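# Flosum Bedroom Clutter

Notes and photos of small rooms with things left out on the bed, kept for the Flovesham storage project. Maintained by Geum-ok Son.

## What is in it

- 319 photos from 24 bedrooms
- 51 item names in `items.csv`
- one text file per room with the tidying order

Most rooms have no closet, so the bed ends up holding bags, bedding and food packaging together. Baskets are listed as containers even when they have toys or cloth in them. The contents get their own rows.
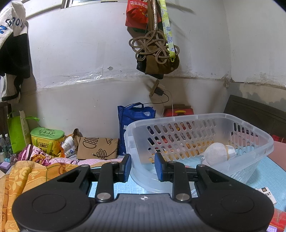

*Translucent basket with a plush toy inside, a blanket, floral fabric and bags on the bed.*

## Labels

Bags are split by material where it can be told: `bag_plastic`, `bag_paper`, `bag_nonwoven`, `bag_insulated`. The paper bag with the hot dog drawings is `bag_paper`, and the yellow-green lunch bag is `bag_insulated`. Crumpled blankets and loose fabric both go under `bedding` for now. Splitting them is planned for June.

Wall damage such as cracks and peeling paint is noted in the room file but has no label.

## Known problems

- 14 photos have no tidying order yet.
- `toy_soft` and `toy_plush` mean the same thing. Use `toy_plush`.
- Text on packaging was typed in only where it could be read in full.

Corrections go to Geum-ok, who merges them on Wednesday.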